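Kinsella Two-Finger Gripper, Electric, Wrist Mount

Manufacturer: Plorkow
Category: End effectors / Parallel jaw
Status: Available. Safety notice in effect for older firmware, see below.

Overview

The Kinsella is an electric parallel gripper for light goods with soft or uneven sides: footwear, folded garments, bagged parts. Both fingers are matte black and move together on one drive. Finger force is set in software, from 8 N up to a maximum of 100 N. The gripper connects to the Berholm arm controller through a single cable that carries power and data.

Safety notice, issued 6/10/21

Affected: all Kinsella grippers running firmware build 273 or earlier with a Berholm controller.

Fault: after a protective stop is cleared, the gripper may lose its stored force limit and return to the factory value of 100 N. The controller display continues to show the limit the operator entered. The next close command is carried out at full force.

The fault was found at the Umden test site during footwear handling, with the limit set to 8 N. The arm entered a protective stop near the floor and was reset, and the gripper then closed on a canvas heel hard enough to crease the counter. The event log recorded the correct limit. Motor current did not agree with it.

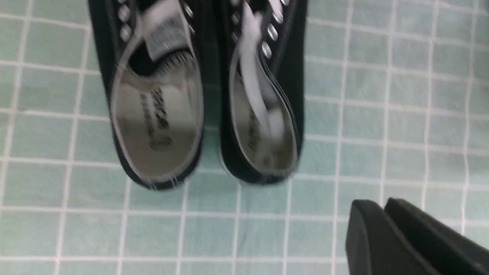

Does the fault occur after a normal power-off?
A full power-off clears the gripper memory, and the controller sends the force limit again at startup. The fault has been reproduced only after a protective stop that was reset with power left on.

Cause

During a protective stop, drive power to the gripper drops while logic power stays up. When drive power returns, the motor stage reloads its default settings. Builds up to 273 do not report this reload to the controller, so the controller assumes the old limit still applies and does not resend it.

Required action

Install build 317. It holds the gripper closed to all motion commands until the force limit has been sent, read back and matched. A mismatch raises a fault on the controller and blocks the program from resuming.

Until the update is in place:
Cycle full power after every protective stop.
Keep hands out of the finger travel while resetting.
Do not use the gripper for handing items to a person.
Do not rely on the force value shown on the display.

Checking the update

Run the force check from the service menu with the supplied gauge block, then trigger a protective stop, reset it and run the check again. Both readings must match the set limit. Repeat the check with the kinds of goods you handle. A mixed layout is preferable to a single item type, for example lace-up shoes and slip-ons on the floor with slides and further pairs on a tube rack. 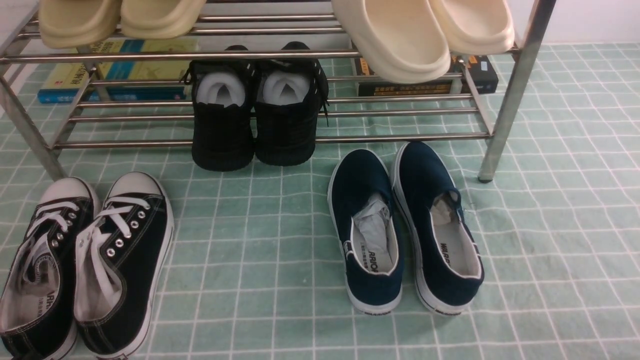 Can build 317 be installed without removing the gripper from the arm?
The update is loaded through the Berholm controller over the existing cable. Move the arm to its parked position first and leave the fingers open and empty until the gripper has restarted.

Slow-close trips

Build 317 also compares finger position with motor current during each close. If the current rises before the fingers reach the expected width, the drive stops and reports an early contact. This check is sensitive to anything thin that enters the jaws ahead of the main part. With canvas sneakers the usual source is a lace; those hanging down into the right-hand black shoe should be kept clear of the grip point before a pick at the collar. If early contact trips persist with clear jaws, inspect the finger guides for debris and check the width setting in the program.
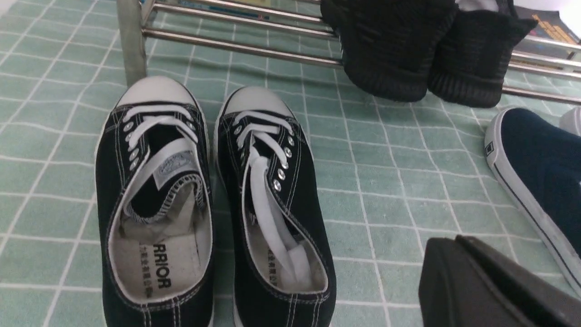 Finger guides need inspection at every scheduled service and after any early contact trip that cannot be traced to the goods. Wipe them with a dry cloth; solvent damages the guide coating. Approach height matters as well when picking from the floor, and a fingertip held above the tiles beside the right sneaker, clear of the upper, gives the drive an unloaded position from which to start the close. Set the approach speed low for the first run after an update.

Units returned under this notice are updated and force-tested at the Umden site at no charge. Include the controller event log with the return. Replacement fingers are not covered unless the force check shows bending.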